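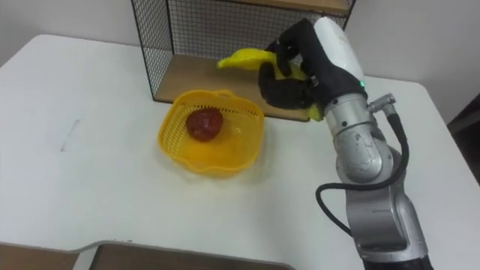 Yellow basket, red apple, and a toy banana in front of the wire shelf.

Why Are Fruit Baskets Full of Holes?
by Sieglinde Brandes

Have you ever looked closely at the side of a fruit basket? I mean really closely, with your nose almost touching it? I did that one Sunday and my brother asked me if I was feeling all right. I was fine! I was looking at the holes.

The yellow basket has lots of little holes all along its sides. The shelf behind it is pretty holey too, with thin black wires crossing each other to make a grid. So what are all those holes for?

Let's start with air

A real apple looks like it's just sitting there doing nothing, but it's still busy after it has been picked. It takes in a gas called oxygen from the air, and it gives off a bit of water. You can't see the water leaving because it floats off as vapor, kind of like your breath on a day that isn't cold.

Now put that apple in a plastic bag and tie the top. The water has nowhere to go, so it sticks to the inside of the bag in tiny drops. Mold loves that. Mold is a living thing that grows in damp places, and the fuzzy gray or green stuff on old fruit is mold having a really good time.

In a basket with holes, air can drift in one side and out the other, and the damp air gets carried away.

What about bananas?

Bananas are my favorite, and they're sneaky. A ripening banana gives off a gas called ethylene (say it like this: ETH-uh-leen). Ethylene tells fruit to hurry up and ripen. Apples make it too! If you shut a green banana in a paper bag with an apple, it should turn yellow faster than one left out on the counter, where the gas can float away.

Toy fruit doesn't do any of this. You could leave a plastic apple in a bag for 3000 years and I don't think it would get one bit juicier.

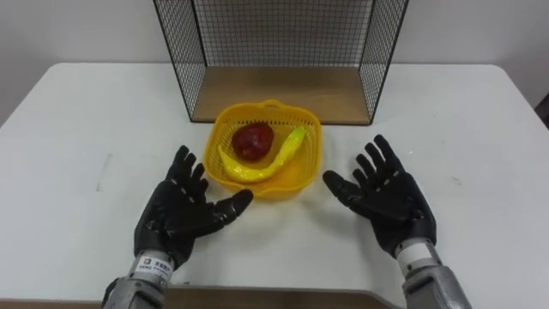

The basket with the apple inside, standing in front of the shelf.

Holes are good for other things

Water runs through them. My grandma washes cherries in a basket a lot like the yellow one, and then she just lifts it up and gives it a shake over the sink. (She also shakes it over my feet.)

Holes save plastic as well. Every hole is a spot where the maker didn't need to put any, so the basket is lighter to carry. A wire shelf works the same way. It's mostly gaps, but the wires are joined up where they cross and they help hold each other in place. Look at the mesh again and you'll find you can see the white wall right through it.

But why doesn't the fruit fall out? The holes are much smaller than the fruit! That sounds silly, but somebody had to think about it. A basket for blueberries needs smaller holes than a basket for melons. And the shelf has a flat wooden board at the bottom, which is handy if you want to put down something round and wobbly.

Try it yourself

You'll need two slices of bread, a plastic bag that seals, and a basket or a rack with holes. Ask a grown-up first.

Seal one slice in the bag and put the other on the rack. Leave them both in the kitchen for 5 days. Don't open the bag, even at the end, and don't eat either slice!

Look at them every morning and draw what you see. The slice on the rack should go dry and hard. The one in the bag will stay soft for longer, and it may grow some spots. When you're done, the bag goes in the trash, still sealed.

I got nine spots on mine. My brother wouldn't come in the kitchen until I threw it out.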